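Projet Hadevetti, lot 2 : préhenseurs et postes de collecte
Point d'avancement, avril
Rédaction : Kanchan Dwivedi

Engagements. La commande de préhenseurs portatifs est passée chez Arkby. Le devis Arango a été écarté : délai trop long et doigts de rechange vendus uniquement par jeu complet. Le solde de la ligne « consommables » s'élève à 3000 euros, à reporter sur la période suivante sous réserve de votre accord.

Collecte. 106 séquences de rangement sur table ont été validées après relecture. L'objectif contractuel reste fixé à 300. L'écart tient au retard de livraison des supports de fixation et à la reprise de l'étalonnage.

Besoins à chiffrer avant la prochaine échéance :
- doigts de rechange et visserie des articulations ;
- stockage Asto, extension d'un palier ;
- bacs et emballages souples de formats variés.
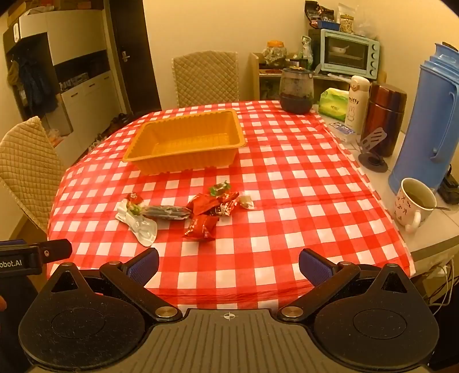 Les emballages froissés sont la catégorie la moins bien couverte à ce jour. Nous proposons de leur réserver la moitié des séquences restantes, sans incidence sur le montant total. L'achat d'un bras fixe est maintenu au lot suivant ; la consultation des fournisseurs ne sera lancée qu'après réception de l'avis technique. Pièces jointes : tableau des dépenses, devis comparés, planning révisé.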